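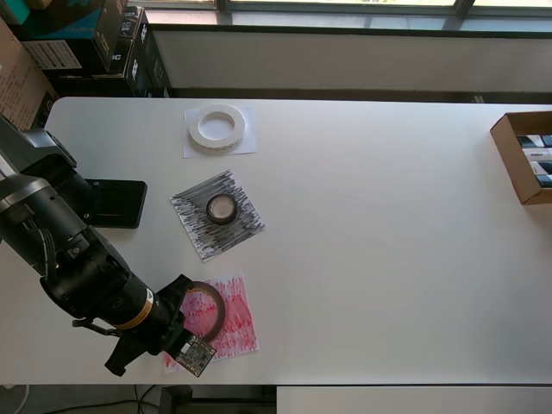
Ro-un Jeon says a roll of tape should live on a hook and nowhere else, and that giving each one its own square of paper is asking for a messy table.

Home & Craft > Storage and sorting
2 min read

Well, Ro-un, I have tried hooks! The rolls swing about, the ends stick to the wall, and I still never know which one is about to run out. So, paper squares it is. Bit of a thread on how I've been doing it.

White paper is for a roll with plenty left. The big wide white one has got that spot and it'll be there till November at this rate, I hardly use it except for box lids.

Black scribble is for getting on a bit. The small dark roll with the tan cardboard middle lives there. Still perfectly good for parcels, I just wouldn't start wrapping a bookcase with it.

Red scribble means buy more. The thin brown one is on red and it's nearly all gone - you could wear it as a bangle.

The scribbling is just marker on ordinary paper, side to side till your wrist gets bored. I left gaps at the edges of the black one and it makes no difference at all. I did the red in one go and then had a pink thumb at a christening.

Someone asked whether coloured card would be quicker. Yes, loads quicker. I'd run out of card and Gronow had shut by the time I thought of it.

Cut the squares a little bigger than your widest roll and no more. My first lot were huge and everything else ended up parked on them, scissors, post, a satsuma.

Price moan while I'm here: the brown tape I like was £2 a roll in Mendis and they've stopped doing it. Skustis only sells it in packs of 18. I do not have 18 rolls' worth of parcels in me, but if anyone nearby wants to go halves, shout.

Also fold the end of the tape over on itself before you put it back. My mum told me this for years and I ignored her - sorry Mum, you were right about that and about the kitchen lino.

Next job is string. I've got a whole drawer of it and most of it is one knot.

331 likes · 238 shares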